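The dishes will wait

My sister-in-law sent me another robot video on Sunday. She sends me one every couple of weeks, usually with no message, just the link, and I have learned that the missing message means "well?" In this one a pair of arms unloaded the top half of a dishwasher. Mugs, small plates, a glass. It took about as long as a coffee break and the clip was sped up, which you could only tell from the tiny number in the corner.

Well. I worked in a hotel kitchen for five years before I had a desk job, most of it at the dish end, so I have opinions about this and I'm going to get them out of my system.

The first is that putting a plate in a rack is a terrible job to judge by looking at it. It looks like nothing. A child can do it, and children do, badly, for pocket money. But think about what your hands are up to. You pick the plate up by its rim, and if it's lying flat you have to get a fingertip under it first, which most people do by dragging it to the edge of the counter or pressing down on one side. You turn it on its edge. You find the slot, mostly by feel, and you let go at the moment the rack has the weight. If the plate is greasy you knew that before you'd lifted it and you changed your grip without asking yourself. I did this for whole shifts while arguing with Bethel Alemneh about football, and I couldn't have told you afterward how many plates went by or which hand I'd used.

Now give the job to something with two stiff fingers on each side and no skin. Getting under the rim is suddenly a problem. So is turning the plate, and so is the slot, which is a few wires with gaps between them. Wire is nasty stuff to aim at. It's thin, it's shiny or it's black, you can see straight through it to whatever is behind, and if you hit it a little off the whole rack scoots away from you.

My friend Solveig Eklund knows more about this than I do. She does maintenance on packing lines and has a low tolerance for both the believers and me. Her point, which she has made over more than one dinner, is that people have stopped trying to write down the rules for jobs like this. You get a person to do the chore while holding the same kind of gripper the machine will have, you record it, and you do it again. And again. The machine is supposed to pick up the knack from all those goes. I said that sounded like teaching someone to swim by mailing them home movies. She said I learned to drive sitting in the back of my father's car, and that I should pass the potatoes.
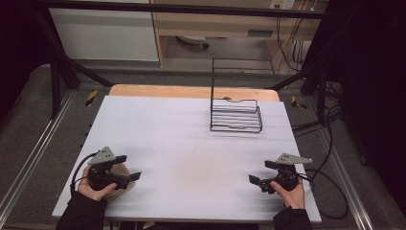

I'll give her this much: it's a more modest idea than the videos make it look. It begins by admitting that people are good at this and that we can't say how. Anyone who has tried to train a new dishwasher on a busy night knows that feeling. You say "no, like this" and you show them, and then you show them again.

What I don't buy is the next step, where it goes from one table to my kitchen. A work table has the rack where you can reach it. My sink has the rack, plus the pan that doesn't fit in the rack, plus a colander hanging off the faucet, plus a wooden spoon that somebody balanced across the lot. The plates aren't all the same either. Two of ours came from my grandmother and are thinner than the rest, and I slow down for those without deciding to. Would a machine slow down? Would it know there was a reason?

Then there's the matter of how often it has to work. Say a robot gets 200 plates right and drops the next one. In a demonstration that's a triumph. In the hotel we could go through 500 plates at a big wedding, and if I had dropped a couple at every wedding I'd have been moved to potatoes by the end of my first month. At home the math is kinder, but the plate it drops is yours, and so is the floor, and you're in your socks.

I should be fair about the shop floor, where I think the machines are further along than people like me want to admit. Sofia Tzavaras, who used to run the kitchen I worked in, now runs a much bigger one that feeds offices, and they have a belt dishwasher that does what 4 of us used to do. It doesn't have arms. It has a belt, hot water and a great deal of noise. People still stand at one end putting things on and at the other end taking things off, and those are the two jobs that were hard in the first place. She's been told arms are coming for both ends. She was told that in September as well, by a different salesman, and she has not cleared any floor space.

That's the pattern I keep noticing. The part of a chore that could be done by a box got done by a box, long ago. My dishwasher washes. My washing machine washes. What's left over is the fetching, the sorting, the loading, the scraping, the putting away in the cupboard with the door that sticks - everything that happens between the boxes. It's also the part we never thought of as work, at least not the kind you'd pay an engineer to look at. I find it a bit satisfying that it's the part holding out.

Solveig thinks I'm too satisfied. She says I said the same thing about vacuuming, and she's right, I did, in her own living room, and then I bought one of the round ones. It's fine. It does the middle of the room. I pick up the cables and the shoes beforehand, and I lift it off the edge of the rug where it gets stuck, and I empty it, and I cut the hair out of the brush with nail scissors. I've never sat down and worked out whether I spend less time on floors than I used to.

So when somebody offers me a machine that puts plates in a rack, I'll have some questions. Who brings it the plates? Who scraped them? What does it do with the big pan? Can I run the faucet while it's working, or do I have to leave the room? And how long does it take with the video at normal speed?

I wrote back to my sister-in-law in the end and told her it was a nice clip. She asked if I'd want one. I said I'd want to see it do the colander.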